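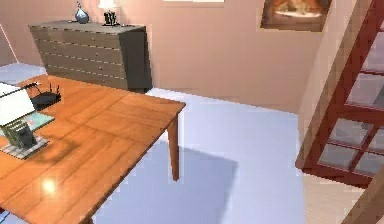
The Sfeir living room scene at default lighting, table and staircase side. Rendered with shadows on.

Sfeir scene pack, first month of use

I have been running the Sfeir indoor scene pack from Pumbridge since before the holidays, mostly to test navigation and tabletop planning code before it goes near hardware. A few readers asked whether it is worth paying for when there are free scene sets around. My answer depends on what you need the rooms for, so I'll go through what I measured and what annoyed me.

The pack is a set of furnished rooms plus an object library. You load a room, drop in your own robot model, and get color, depth and segmentation from any camera you define. I used the standard license, which covers 2 seats. Nneka Danladi has the other one and did the physics checks below on her own machine.

Installation

The installer wants its own Python environment and says so only in the release notes. If you put it in an existing one it will downgrade your mesh library without asking. I lost an evening to that. After a clean install the rooms loaded the first time, and the sample script ran without edits.

Asset paths are absolute in the default config. Change them to relative before you commit anything to a shared repo.

Visual quality

Middling, and uneven between assets. Wood grain on the table holds up well from a steep angle, and you can make out the seams between planks. The dresser and staircase textures are much plainer, and the output is a bit soft at the resolution I use. The walls and floor are close to flat color. For a detector trained on real photos, that matters. I would not train on these renders alone, and I would randomize the wall and floor materials on every episode.

The highlight on the tabletop is strong with the stock light. It is bright white and it sits right where I wanted to place objects. Lower the specular value in the material file or move the light. I did both, and my segmentation baseline stopped merging small white objects into the glare.

Translucent objects are the other weak spot. The blue vase on the dresser and the turquoise piece on the table look fine in color, but the depth channel treats them as fully solid. A real depth camera will return holes or garbage on material like that. Pumbridge offers a noise plugin for this, sold separately as Skaso, and I have not tried it.

Geometry and collision

Most furniture has decent collision shapes. Table legs are modeled as their own bodies, so a mobile base can plan underneath the top without hitting an invisible box. The stairs in this room have open gaps between the treads, and the collision mesh respects them. Good for depth testing, bad for speed. Swapping in a simple ramp hull for the stairs raised my headless step rate from 200 to 266 per second. If your robot never climbs, do the same.

Nneka ran 1000 drops of small rigid objects onto the tabletop and logged any that passed through or failed to settle. None passed through. A handful of thin items kept jittering at the default time step, and halving it cured them. She also found that the router asset has its center of mass at the mesh origin, which sits at one corner, so it tips when you push it in ways a real router wouldn't. That is a one-line fix in the object file.

Compared with Pivside

I used Pivside for most of last year. It has better lighting and far worse collision data, and its rooms are locked, so you can't edit a mesh even when you know what is wrong with it. Sfeir keeps everything in plain files. For planning work I prefer Sfeir. For anything where the image has to look real I would still open Pivside first.

Support

I filed two tickets. The one on absolute paths was answered by Rezaul Roy the next morning, with a patch script attached. The one on the router got a ticket number and then nothing — it may have landed in the holiday gap. The next release is listed for March and the notes mention object inertia, so I'll rerun the push tests then.

Settings I ended up with: shadows on, stock light moved toward the dresser, table specular at a third of default, half time step, stair hull replaced. The config is in the usual repo under the scenes folder.

Posted 2023-01-10 in simulation, tools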